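Unit 7 handout: Budgeting for a manipulation cell in hotel housekeeping
Course: Equipment Planning for Service Automation
Instructor: Ifor Owen
Read before the Friday session. Bring the cost sheet from Unit 6.

7.1 Scope

The planning case is the Drurmont property, a hotel with 148 rooms. The owner wants a price for one mobile arm that resets the bathroom counter: tissue box, tray, cups, hair dryer cord. Beds, floors and toilets are outside the scope. Two quotes are in hand, one from Brulo and one from Priro. Both cover the arm and base. Neither covers training data, spare fingers or time on site.

7.2 What the purchase price leaves out

Students tend to put the arm on line 1 and treat everything else as a percentage of it. For this type of work the percentage method fails. The arm is a catalog item with a known price. The following are not, and each gets its own line:

Gripper and fingers. A thin cardboard box bends under a force that a cup will tolerate. Price the force sensing separately.
Demonstration recording. People do the task by hand while wearing a head camera. Cost it by the hour, including setup and file checking.
Room access. A room used for recording can't be sold. Use the hotel's own nightly rate.
Consumables. Boxes wear at the edges after repeated handling and should be replaced on a fixed count.
Storage and labeling. Usually quoted per recorded hour.
Acceptance test. Budget for two runs. The first is rarely signed.

7.3 Estimating the recording line

Gerrit Hermans prepared the recording plan used in this case. It calls for 3357 clips across 3 bathroom layouts. Before pricing, split the clips by object and then by pose. Box lying flat and box standing on its short end are separate entries, as the grasp and the clearance differ. A plan that says only "tissue box" will be underpriced.

Clearance also drives the choice of arm. Wall fixtures above a counter reduce the space available to the wrist, and a hanging cord has to be treated as an obstacle whose position changes. Ask each vendor for the wrist diameter and the minimum approach height. Priro gives both on its data sheet. Brulo gives the first on request.

7.4 Lease or buy

Xaba, the leasing agent in this case, offers a term with service included and a buyout at the end. Compare it with purchase on the same number of working hours. Do not compare monthly payments with the purchase price alone. Fingers, recording and room access fall to the hotel under either option, so they should appear in both columns with the same values.

If the recorded data is to be reused on a different arm, state this in the contract. Under the draft lease the clips stay with the hotel and the trained model does not. Retraining after a change of vendor is then a new cost, to be entered in the year it occurs.

7.5 Reference frames for pose and clearance
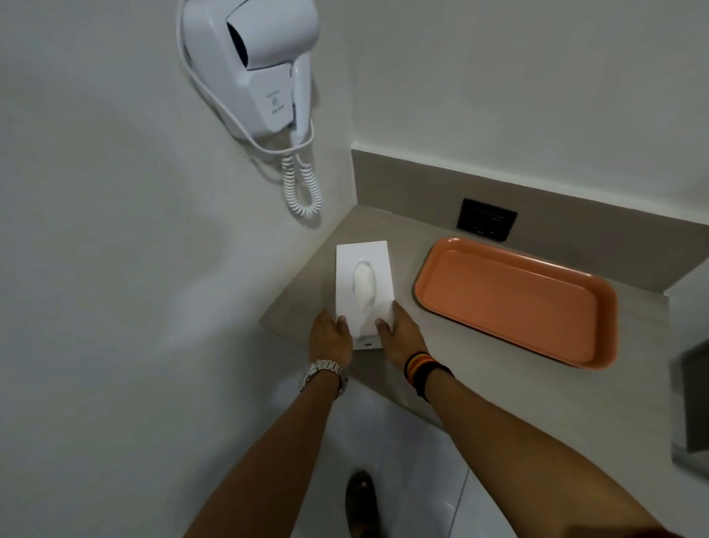
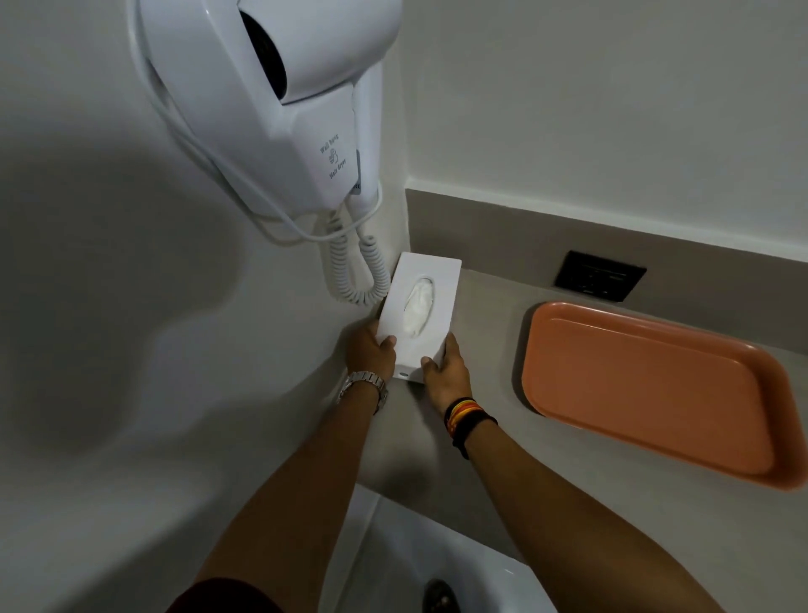

Fig. 7.1 (first) and Fig. 7.2 (second). Tissue box handled with two hands at the bathroom counter: lying flat in 7.1, standing on its short end in 7.2. Note the wall-mounted hair dryer and coiled cord in both.

7.6 Assignment

1. Complete the cost sheet for purchase and for lease. Show the recording line by object and pose.
2. Using the figures, list the obstacles that would enter your clearance check for each pose.
3. Read the comparison table on page 107 of the course reader and mark any line that Brulo or Priro has left out of its quote.

Submit one file per pair. Sheets with a single lump sum for "integration" will be returned.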